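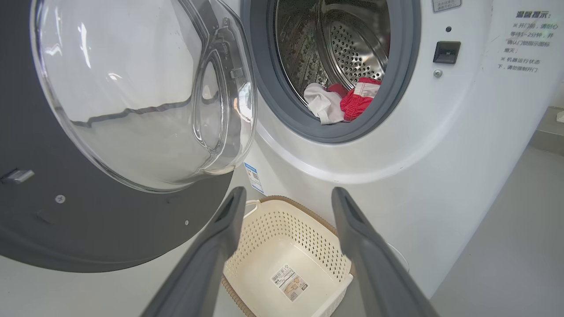

4.2 Recording the laundry unloading task

Each recording, called a take, covers one unload: the arm picks the items out of the drum one at a time and drops them in the basket. The learning system copies what it is given, so the start of each take matters as much as the picking. Start with the door swung fully open, the laundry resting at the bottom of the drum near the lip of the gasket, and the basket on the floor at the base of the machine, between the open fingers in the wrist view. Two items, such as a white garment and a red one partly bunched against it, make a good first set.

Before you start

1. Check that the washer is stopped. If the door is closed, wait until the door lock light is out before you open it. The notice on the front panel asks for one to two minutes.
2. Empty the basket of laundry. A product label on the basket floor can stay.
3. Open Tosh on the operator laptop and choose the Semlow arm.
4. Enter your name and the task name, Unload Washer.

Recording

5. Move the arm to the start pose and open the gripper.
6. Press Record. Hold still until the timer turns green.
7. Lower the fingers into the drum, close on one item and lift it clear of the gasket.
8. Carry the item over the basket and open the gripper.
9. Repeat steps 7 and 8 until the drum is empty.
10. Return to the start pose and press Stop.

CAUTION: Do not let the fingers push against the door glass or the latch hook. If either is touched, press Stop and mark the take Rejected.

Note: A missed grasp is fine to keep if you recover within 9 seconds. Do not edit it out.

Changing the set

Record 5 takes with one set of items, then change the colours or the way they are crumpled. A full session is 30 takes. Shift the basket a little between sets, keeping it within reach of the arm.

Send finished sessions to the Siststead server before you log off. Questions about rejected takes go to Yolandi Baloyi. For arm faults, see Section 9.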